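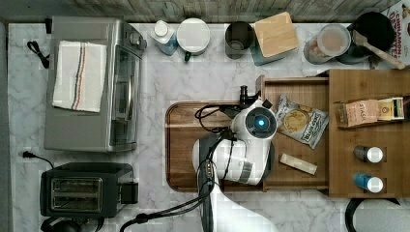
Cutting board and organizer tray on a marble-patterned counter.

UNITS OF MEASURE

The old system was called Kudo, and it had run Thái Restaurant Supply for so long that the people in the warehouse used it as a verb. You kudoed an order. You kudoed a return. When a pallet of soup spoons went missing between receiving and the second aisle, it had been kudoed, and you didn't look for it until after lunch.

Hưng Ngô had learned Kudo the summer he turned nineteen, from a man who had learned it from the manual, and the manual had since been used to level a desk. He knew that F7 saved and F8 also saved, but to a different place. He knew that if you typed a customer's name with a space in front of it you got the real price. He had been operations manager for eleven years, and he suspected that the space was most of the reason.

In May the owner came back from a trade show in a good mood.

"Vestent," she said, and put a tote bag on his desk. Inside the tote bag were a brochure and a smaller tote bag. "It does everything Kudo does, but you can see it."

"I can see Kudo," Hưng said.

"You can see it on a phone."

Hưng had never wanted to see Kudo on a phone. He couldn't think of a time in his life, on vacation or in the dentist's chair, when he had felt the lack. But he read the brochure, which had a photograph of a woman laughing at a bar chart, and by the end of the month a contract had been signed and a consultant was driving up to Skatdale to move them over.

The consultant was named Ngọc Đặng. She had a gray suitcase, a laptop with no stickers on it, and a way of listening that made people keep talking past the point where they'd meant to stop. On her first morning she asked the warehouse crew how they received a shipment, and forty minutes later she knew about the loading dock, the feud over the good pallet jack, and a divorce.

"So that's receiving," she said to Hưng afterward. "Now I'd like to see the item file."

He had been dreading this. It was a feeling like showing a doctor your feet.

She scrolled for a while without saying anything. The item file at Thái Restaurant Supply had grown the way a town grows, with no plan and a lot of relatives. There was a ladle called LADLE and a ladle called LADEL, and both of them sold. There was an item called DO NOT USE, which had been ordered 70 times in the last year.

"What is this one?" Ngọc asked.

"Chopsticks."

"Why is it called Do Not Use?"

"There was a problem with the first chopsticks."

She wrote that down. She wrote everything down, in a small square hand, and Hưng found himself trying to give her better answers, as if there might be a grade.

"And the unit of measure," she said. "It says you sell takeout containers by the each, the sleeve, the case, the half case, and the Gary."

"A Gary is 200," Hưng said.

"Two hundred containers."

"Two hundred of anything. It's what Gary's hand truck would hold."

"Does Gary still work here?"

"He moved to Arizona."

"Is his hand truck still here?"

Hưng thought about it. "He took it with him."

She wrote this down too, and underlined something.

The plan, which arrived that night as an attachment, had colors. There would be a cleanup, a test, a second test, and then a weekend called Cutover, with a capital letter, during which Kudo would be switched off and Vestent switched on, and everyone would come in and eat pizza. Hưng printed the plan and hung it over his desk. It covered the calendar from the bread company, which had been showing the wrong year for a while anyway.

The cleanup took the summer. Every afternoon he and Ngọc sat in the back office with the fan on and went down the list, and she would read out a name and he would defend it or let it go. He hadn't expected to mind. He gave up LADEL without a fight. He gave up TONGS OLD and TONGS OLDER. But when they got to a line called MRS. PHAM'S BOWLS, he put his hand flat on the desk.

"It's a seven-inch melamine bowl," Ngọc said. "You have a seven-inch melamine bowl. It's item 1140. Same vendor, same cost."

"Mrs. Pham doesn't order item 1140."

"She would be ordering it. She just wouldn't know."

"She'd know," Hưng said.

Ngọc looked at the order history. Mrs. Pham had bought her bowls in the same quantity in the same week of every quarter for as far back as Kudo could remember, and before that, according to Hưng, on paper. She had never once been late to pay. In the notes field somebody had typed CALL FIRST. ASK ABOUT KNEE.

"There's a notes field in Vestent," Ngọc said finally. "It's called Customer Engagement Insights."

"Can you put the knee in there?"

"I can put the knee in there."

They left the bowls alone. It was the only time that summer he saw her move a line from the red column to the green column without changing anything about it, and she did it quickly, the way a person takes a second mint from the dish by the register.

The first test went badly. Vestent read the Garys as grams. According to the dashboard, Thái Restaurant Supply had on hand a very small amount of aluminum foil and enough soy sauce dishes to be visible from an airplane. The owner, who had been given the dashboard on her phone, called from the parking lot to ask whether they were rich.

The second test went better. An order came in, got picked, got packed, and printed an invoice with the right number at the bottom. The crew stood around the printer and looked at it. One of the pickers asked whether he could keep a copy.

"What would you want it for?" Hưng asked.

"I don't know," the picker said. "It's got my initials on it."

It did. Vestent put the picker's initials on everything. Kudo had never shown the least interest in who did what, and over the following week there was a noticeable rise in the neatness of the shelves, along with three formal complaints about handwriting from people who were no longer required to write anything by hand.

Cutover came at the end of the slow season. The pizza came early, and so did the owner, who wanted to press the button. There wasn't a button. There was a long list of small steps, most of which consisted of Ngọc watching a bar fill up. The owner watched the bar with her until it reached nineteen percent and then remembered something she had to do at home.

By eleven at night it was only Hưng and Ngọc, and the fan, which they didn't need anymore but had gotten used to.

"You have to shut down the old one," she said. "I'm not supposed to touch it. It's in the contract."

"How do I do that?"

"I was going to ask you. There isn't an exit."

He looked at the screen, at the green letters on their black ground. In all those years he had never closed it. He turned off the monitor and went home, and in the morning he turned on the monitor and there it was, waiting, with the cursor wherever he'd left it. He tried F7. It saved. He tried F8, and it saved there too. He typed EXIT, and Kudo told him there was no customer by that name.

He put a space in front of it.

The screen thought it over. Then it printed a line he had never seen before, asking if he was sure, Y or N, and under that, in the same flat green capitals, the name of the man who had taught him, along with a phone extension that now belonged to the break room.

"Huh," said Ngọc, leaning in.

"He must have put that in himself."

"Are you sure?" she said, and it took him a second to understand that she was reading him the prompt.

He pressed Y. The green letters went away, and the computer under the desk, which had made a sound for so long that he'd stopped hearing it, stopped making it. Somewhere out in the warehouse a light buzzed. They ate the last of the pizza standing up. Ngọc's bar filled, and a box came up on her laptop to say that the business was live, with a drawing of confetti.

The phones opened at seven. Hưng had slept for roughly four hours and was wearing the shirt he'd driven home in. The first call was a noodle place wanting sheet pans, and he typed in the name and got the real price right away, with no space, in large friendly type, where anyone could have seen it. He felt a little sick. Then he sold them the sheet pans.

The second call was Mrs. Pham.

"I want my bowls," she said.

"Yes, ma'am." He found her. A tab at the side of the screen was pulsing gently, and he clicked on it. Customer Engagement Insights, it said. "How's the knee?"

"Why do you sound like that?"

"Like what?"

"Like you're reading."

Across the desk Ngọc was packing up her charger. She had another client to get to by noon, a plumbing wholesaler that sold pipe by something called the reach. She stopped with the cord half wound and waited.

"We got a new computer," Hưng said.

"Is it good?"

He looked at the screen. There was a bar chart on it. It had one bar.

"It's got your bowls," he said.

"The knee is the same," said Mrs. Pham. "Send them before the weekend, and not with the boy who whistles."

Hưng said he would see to it. He looked for somewhere to put that, and Ngọc came around the desk and showed him where to click.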